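Plirkis Toy Loan Records

README and data card for the Plirkis release of the Drudthorpe toy library catalog and loan tables.
Maintainer: Asabe Akpan
Release month: September

Contents

1. Summary
2. Files
3. Fields
4. Collection and cleaning
5. Known problems
6. Category codes
7. Use and limits
8. Changes

1. Summary

Plirkis is a set of three linked tables taken from the lending system of a toy library in Drudthorpe. It covers the catalog, the loan history, and the condition notes entered when items come back. The catalog holds 559 items. Of these, 338 have at least one completed loan. The rest were cataloged and never borrowed, or were borrowed only under the old paper system, which was not transcribed.

The tables were first exported to study how long toys stay in circulation before they are withdrawn. They can also be used to test record linkage, free-text coding, and date repair on small, untidy data.

2. Files

items.csv
One row per cataloged item. An item is whatever goes out in one bag under one tag, so a set of blocks is one item and a single puppet is also one item.

loans.csv
One row per loan. Renewals are stored as separate rows and share a loan_group value with the first row.

notes.csv
One row per condition note. Not every return has a note. Some returns have two, usually when an item was checked at the desk and again before shelving.

codes.txt
The list of category and condition codes, with the older codes they replaced.

All files are UTF-8 with Unix line endings. The delimiter is a comma. Text fields are quoted whether or not they contain a comma. Missing values are empty strings. Do not read "NA" as missing in notes.csv, where staff used it to mean "not assembled."

3. Fields

items.csv

item_id: string. Stable across releases. The leading letter is the shelf at the time of cataloging and carries no other meaning.
title: string. As typed by staff. Spelling has been left alone.
category: string. See section 6.
parts_listed: integer. Number of pieces on the packing card.
age_low, age_high: integer, in months. Taken from the packing card.
date_added, date_withdrawn: ISO dates. An empty date_withdrawn means the item was active at export.

loans.csv

loan_id: string.
item_id: string. Joins to items.csv.
loan_group: string.
household: string. Random code, regenerated for each release. Do not try to join households across releases.
date_out, date_due, date_in: ISO dates. The standard loan period is 30 days.
channel: one of desk, phone, drop.

notes.csv

note_id: string.
loan_id: string. Joins to loans.csv.
condition: integer, 0 to 4, where 0 is withdrawn on return and 4 is no change.
parts_missing: integer or empty. Empty means the parts were not checked. Zero means they were checked and complete.
text: string. Free text with names removed.

4. Collection and cleaning

The source system is Wasadent, a desk application that stores loans and notes in one table. The export script splits that table on record type. Rows with a loan and a note on the same line were duplicated into both output files, and the note was given its own note_id.

Dates were entered by hand until the Trevaskis update, which added a date picker. Before that update, day and month were swapped in an unknown share of rows. A swap was corrected only where the stored value put date_in before date_out and the swapped value did not. Corrected rows have date_fixed set to 1. Swaps that happen to give a plausible order are still in the data.

Free text was cleaned in two passes. The first removed phone numbers and email addresses by pattern. The second was a manual read of every note by the maintainer, with names of borrowers, children, and staff replaced by [name]. Brand names in titles were kept.

Duplicate catalog entries were merged where both the title and the parts list matched. The lower item_id was kept and the other is recorded in merged_ids.

5. Known problems

Late returns are undercounted. Items left in the drop box over a closure were often checked in with the date of the last open day.

The parts_listed value was not always updated after pieces were lost for good. For long-lived items, parts_missing may repeat the same loss on every return. Take the difference between successive notes if you need new losses.

The condition scale drifted. Before the Trevaskis update, staff rarely used 3. After it, 3 became the usual value for light wear. Comparisons across the update should collapse 3 and 4.

About 40 notes refer to an item other than the one on the loan row, typically because two bags came back together. They have been flagged in suspect_link and left in place.

The ages on packing cards are the library's own and often differ from those printed by the maker.

6. Category codes

BLD: building and stacking
FIG: figures, animals, puppets
GAM: board and card games
PUZ: puzzles
PRE: pretend play, including play food and dishes
RID: ride-on and push toys
SND: sound and music
MIX: mixed sets that fit none of the above

MIX is the least consistent code. It was used as a default in early cataloging and was later applied to bags assembled from partial sets. Models trained to predict category from title should report results with and without it.

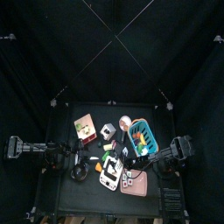 Figure 1. Cluster of toy objects on a black tabletop, with a black bowl and a small pink-and-red box.

The retired codes TOY and MSC map to MIX. The retired code KIT maps to PRE. The mapping in codes.txt was applied to all rows, and the original value is kept in category_old.

7. Use and limits

The tables describe one library with a small membership. Loan counts reflect what was on the shelf and how it was displayed as much as demand. They should not be used to rank toys by quality or safety.

Household codes must not be combined with outside data to identify borrowers. The release may be copied and changed for any purpose if this file is kept with it.

8. Changes

Added suspect_link to notes.csv.
Renamed returned to date_in in loans.csv.
Restored leading zeros in item_id, lost in the previous export.
Fixed age_high values stored in years for part of the RID category.

Corrections should quote the item_id or loan_id and the file name. Send them to Asabe Akpan.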